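Terkville Music Library Will Lend Instruments From October

The public library in Terkville is going to lend musical instruments, in the same way it lends books. The service begins in October and is open to every person who has a library card from Terkville or from the neighboring town of Dramstead.

The idea came from a survey which the library made last winter. It received 796 answers, and 572 of them said that the family would like to try an instrument but did not want to buy one before knowing if the interest would last. Many parents wrote that a child had asked for lessons and then stopped after a few months, and the instrument stayed in a closet.

The collection at the start has guitars, ukuleles, violins in small sizes, hand drums and several kinds of keyboards. Most of them were given by residents. The others were bought with money from the Goodall Fund, which supports cultural projects in the county. All donated instruments were checked and repaired by Pemano, a workshop on the old market street, before they were put on the list.

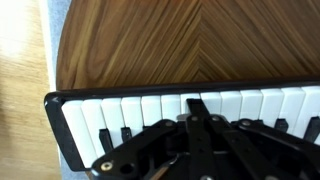

2 min read

A small keyboard takes little space, and the library expects that this kind will be asked for most often by people who live in apartments. Larger keyboards with a stand are also on the list, but they must be picked up by car, and the borrower has to reserve a time at the back entrance.

An instrument can be kept for six weeks. It is possible to extend the loan one time if no other person is waiting. There is no fee for the loan itself, but adults must sign a form in which they agree to pay for serious damage. Normal wear, for example a broken string, is not charged. The library asks only that it is reported, so that the next borrower does not receive a guitar with five strings.

Children under 14 can borrow with the signature of a parent. Schools may take several instruments at once for a class project — they need to write to the library one month before.

The reading room on the second floor will have two practice rooms beside it. The walls were covered with sound panels during the summer. Each room can be reserved for one hour a day, and it is allowed to bring your own instrument. Drums are not permitted in the practice rooms for the moment, because the panels were found to be too thin for them.

The library also bought 1558 pages of printed music, mostly for beginners, which is now being sorted by instrument and level. These books can be borrowed already today under the usual rules.

Dramstead closed its own music school four years ago, and since then the nearest lessons are a bus ride of forty minutes away. The library does not plan to offer lessons. It will keep a board near the entrance where local teachers can leave their contact information.

The list of instruments can be read at the information desk. Reservations open at 10 a.m. on the first day of the service, and they can be made at the desk or by telephone.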